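Teleop demos for suturing — how many before training?

Crescencio Pacheco
Teaching our arm to pick up a curved needle off a tissue pad, me on the hand controllers. 40 demos so far, policy still grabs too close to the tip. More demos or better ones?

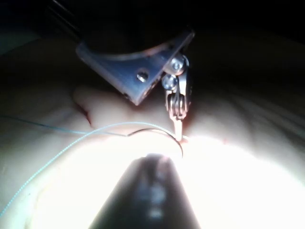 Pad is the soft kind, blue thread. I pause a lot before closing the jaws, dunno if that matters.

Lotau
Pauses matter heaps. It learns to hover. Trim them out, then go to 300. And vary where the needle starts — don't put it back in teh same spot each time.

Uvero
just get more data

Steluvside
Check your wrist view isnt blown out from the light. Dim it, redo 6 and compare before you record the rest. Also pick one grasp point on the needle and stick to it.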